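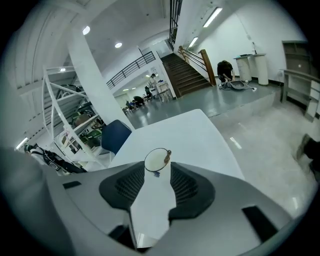
Wemier hand grippers, tried at the Grallari open day

Posted 1/1/19 by Efe Ogbonna

Went in December, only writing it up now. Quick version – good tool, heavy on the wrist, demo could have used more signs. Long version follows.

The Wemier is a gripper you hold yourself. No robot arm. You squeeze, it closes, and the recording gets used later to teach an arm the same move. They come as a pair, one per hand, and Grallari let visitors have a go at the tabletop jobs. Slots were 20 minutes. I got two slots by hanging around till the end.

Grip

Started with the cup. Tall thin white one, dark band at the rim. The black pads have a mesh texture and I liked them straight off. I squeezed way too hard the first time, then eased off, and it stayed upright between the pads with hardly any pressure. Trigger travel is long. Longer than the older Furnari pair we use, and I prefer it, you get more say over the last bit of the close.

Small complaint: the housing is wide. It blocks your view of whatever is right under your wrist, so you end up leaning. Olanrewaju (my brother, taller than me) said he didn't notice. Well, he wouldn't.

Markers and cables

Each gripper has a white cube on top with the black and white square patterns. You forget it's there until you turn your wrist in and the two cubes nearly meet. I knocked mine twice. No harm done but I'd want to know what a replacement costs, and the person running our table didn't have a price.

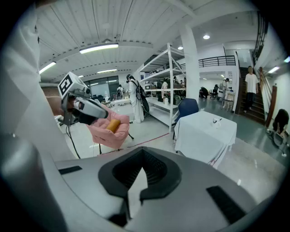

Marker cube up top, cable hanging off the bottom. Pink holder on its stand next to it.

The cable is my main gripe. It hangs in a loop and you have to keep half an eye on your feet. Fine if you're standing still at one table. Walking round the table with it, less fine. I asked about a wireless version and got "maybe next year", wich could mean anything.

Floor was busy too, people working on stuff and others going up and down the stairs. Nice space, high ceiling, tape on the floor. I'd have liked a sign at each table saying what the job was, we mostly asked whoever was closest.

Cloth

Hard stuff like cups, easy. Cloth is where I'd judge one of these. The job was the corner of the tablecloth, take hold and straighten it. Took me a lot of goes. The tips are OK on a thick fold but a single layer slides out if you come at it flat. Come in from the side and low, that worked better for me. Olanrewaju got it quicker and has not stopped mentioning it. 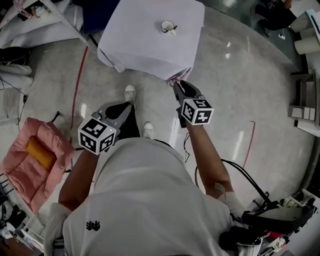 Right gripper at the corner of the cloth, left one open. Cup on the table.

Also you bend a lot for this one. By the end of slot two my forearms were done. If I was recording for a whole afternoon I'd want a higher table, or breaks, or both.

Price

Was told $497 for the pair, and $87 extra for a spare set of pads. The Igwe ones are cheaper but I've only held those for a minute at somebody else's desk so not going to compare.

Score

4 out of 5. Pads excellent, trigger very good, weight so-so, cable annoying. Would buy the pair for our workshop if the cable gets sorted – and probly even if it doesn't, I keep thinking about that trigger.

Open day itself was free, parking was awful, coffee ran out early. Go in the morning.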